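**Wrist camera on the handheld: Rivis wide or Kurup standard?**

**tillerman_64**
Moving this out of the controller thread so it stops burying the Prarkano questions.

We have two handheld grippers with the same printed body. One carries the Rivis fisheye, the other the Kurup with the normal lens. Same fingers, same trigger, same recording box. I logged 200 grasps on each in April, soft goods only: cushions, folded cloth, a few stuffed things.

- Rivis: 4 clips thrown out because tracking dropped
- Kurup: 64 thrown out for the same thing

The Kurup picture is sharper at the fingertips and I'd like to keep it. Is there a fix I'm missing?

**brasshinge**
What exposure? Ours lost tracking constantly until I locked the shutter. Auto exposure near a window is bad on any of them.

**tillerman_64**
Locked on both, same value.

**Mercy Rotich**
Then it's field of view. When you bring the Kurup down to a cushion, the cushion is all it sees. Plain fabric gives the tracker very little to hold on to. The fisheye keeps the rest of the room in view while you're close in. From the Rivis on our unit, next to a big piece of pink fabric: 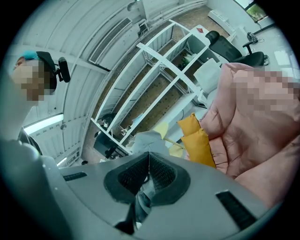 oldgantry thinks the tracking numbers are fine but they answer the wrong question. A policy gets trained on what happens at the fingers, and with a lens that wide the fingers and the object share a small number of pixels. I ran a Flastov arm with a fisheye for most of a year and it was never good at thin edges. Cloth hems especially. Went back to a standard lens and added a second camera for tracking.

**Mercy Rotich**
A second camera adds weight and another cable. Mine is 473 grams now and people's wrists are tired by the end of a session. I wouldn't add to that.

In that shot you have ceiling strips, the grille, the shelf uprights and a window, all with the pink stuff taking up most of the right side. That's plenty of corners. I agree about hems, though. We crop the middle and feed it in at full resolution next to the shrunk whole view. It helped some.

**oldgantry**
Cropping doesn't add pixels that weren't there.

**Mercy Rotich**
No, but shrinking the whole thing throws away ones that were.

**brasshinge**
Depends on the sensor. If you're already recording below full res the crop gets you nothing. Check that first, the Rivis default on ours was half.

**tillerman_64**
Just looked and mine is at half too. So my "sharper at the fingertips" comparison wasn't a fair one. I'll rerun the Rivis at full and post both crops.

Does anyone know if the recording box keeps up at full res? It's the older one, with the Prarkano controller on the same bus.

**brasshinge**
Ours dropped frames until we moved the controller to its own port. Fine after that.

**oldgantry**
Do the rerun with something thin in the set. A dish towel laid flat. Cushions are easy for either lens.

**tillerman_64**
OK, towel goes in. I'll stick with the same grasp count so it lines up with the first set.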